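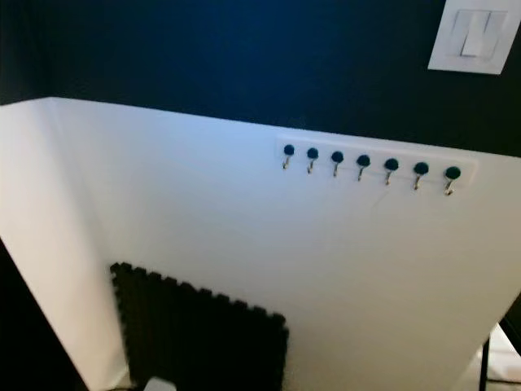

Aisyah Hidayat lleva cuatro años intentando que la gente vacíe los bolsillos antes de sentarse a trabajar, y habla de ello con la serenidad de quien ya ha perdido esa guerra. Dirige Istulmont, un taller compartido en una planta baja de Karnmont, y recibe a las visitas con una advertencia: «Si traes llaves, cuélgalas. Si no las cuelgas, al menos acuérdate de la mesa en que las dejas».

La percha fue idea suya. Siete ganchos de metal plateado con pomos oscuros, montados en un panel blanco. El panel también fue idea suya; la pared azul marino ya estaba y le parece «un color de notaría con ambiciones».

—¿Y la usan?

«La admiran», responde. «Todo el que entra me dice que es muy práctica. Luego sigue andando con las llaves en la mano».

Las llaves acaban en la mesa larga, que es de madera, de un gris tirando a marrón, y costó 748 euros de segunda mano. Hidayat la defiende como otros defienden a un hijo difícil. La compró para montar piezas pequeñas y hacer reparaciones, aunque admite que en la práctica funciona como recibidor. 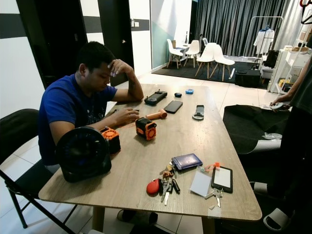 «Mira lo que hay un martes cualquiera: llaveros, un tarjetero, un teléfono, el ventilador, los cacharros naranjas», enumera. «Y en la punta, alguien que necesita concentrarse y se ha quedado con un palmo de madera».

El ventilador, negro y redondo, tiene defensores. En julio, reconoce, nadie se atreve a moverlo. Con los llaveros es menos indulgente. Una vez propuso una bandeja. Duró hasta que alguien la llenó de tornillos y la declaró cajón.

Le pregunto si no sería más fácil comprar una mesa mayor. Lo miró. La tienda Lirard le pidió 2.135 euros por un modelo con cajonera y ella pidió un café.

«Una mesa más grande es más sitio para dejar llaves», dice. «Prefiero las sillas plegables. Cuando alguien acumula demasiado, amenazo con plegarle la suya».

De momento no ha cumplido. Tampoco ha quitado la percha, que limpia los viernes con un trapo, gancho por gancho. Al despedirnos me señala el bolsillo de la chaqueta y después la mesa. Mis llaves estaban junto al ventilador.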